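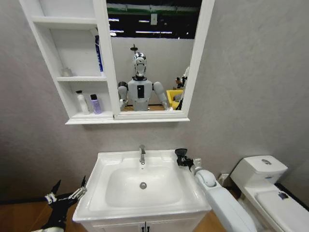
Dratalport, April 6, 2019

The twelve-step bathroom routine has reached our town. I know this because three separate readers have sent me the same link, each asking whether she ought to be doing it, and because the pharmacy on Mevska Street has moved the cough drops to make room for toners.

I have my doubts, and I've had them since November, when the first of these routines was passed along to me with a printed chart. The chart had morning on the left and evening on the right. It told you to wait between layers. If you added up all the waiting, you would be standing at the sink long enough to miss a bus, and the person who wrote it plainly doesn't share a bathroom.

So I did what I usually do and tried to find out what people really use. I asked readers to write down every product they owned that lives in the bathroom, and then, a month later, to write down which ones they had touched. A fair number of you answered, and the notes are still coming in. I won't pretend this was science. People who send lists to a newsletter are people who like lists.

The first thing I noticed is how many of you own two of something because you forgot you had one. The second is how often the word "serum" came up next to the words "my sister gave me." Tahira Bhutto wrote from the hill side of town to say that she owns 12 bottles and uses 5, and that one of the five is toothpaste, so she wasn't sure it should count. (It's a tube, Tahira, but I'll allow it.) She also added up what the other seven had cost her and came to $70, which she described as a nice dinner she didn't have.

Then there's the matter of what the stuff claims to do. I have a Zaledus night cream on my desk that a reader mailed in, half used. The box promises "visible renewal." Visible to whom? Renewal of what? I wrote to the company and asked. I got back a friendly reply thanking me for my interest and offering me a coupon. I've no reason to think the cream does any harm. I put it on the back of one hand for two weeks and left the other hand alone, and at the end of it my husband couldn't tell which was which, and neither could I. One pair of hands proves very little, but the box didn't offer me even that much.
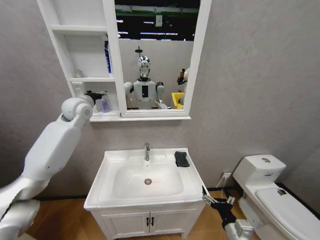
Bathroom shelves: more space than you need to fill.

The shelf itself is part of the trouble, if you ask me. A big cabinet goes up and the bottles arrive to fill it. The same thing happens with kitchen drawers and garages. Several of you told me you cut back only when you moved to a smaller place, and that you never went looking for what you'd thrown out.

Sethi's, the hardware store, is now selling a set of clear plastic trays "for organizing your routine." I went in and looked. They're trays. If you want trays, they also sell the ones for screws, two aisles over and a good deal cheaper.

I've also been asked about the phone app that scans a label and gives the product a score. I tried it on what I had at home. It gave my plain bar soap a lower mark than a scented body wash with an ingredient list as long as a lease. When I scanned the soap a second time, the score had changed. The app says it has 2,000 products rated by experts, but I couldn't find the name of a single one of those experts anywhere on it, and I did look — I even read the terms of use.

What would I suggest, then? Pretty dull advice, I'm afraid. Wash your face with something mild. Wear sunscreen. If your skin is dry, put something on it, and if it hurts or changes or won't heal, go see a doctor and leave the magazines out of it. Check the little open-jar symbol on the back, the one with a number and an M, which tells you how many months the thing is meant to last once opened. Most of the lists I got had at least one item that was years past it.

A few of you will tell me that the routine is pleasant and that pleasant is enough. Fine. I have nothing against that. I spend money on tomato plants that give me four tomatoes. But I don't claim the tomatoes are taking years off me.

Keep the lists coming, and please write the month you opened each jar if you can remember it. Next issue I'll get to the letters on water filters, where I expect to make myself even less popular.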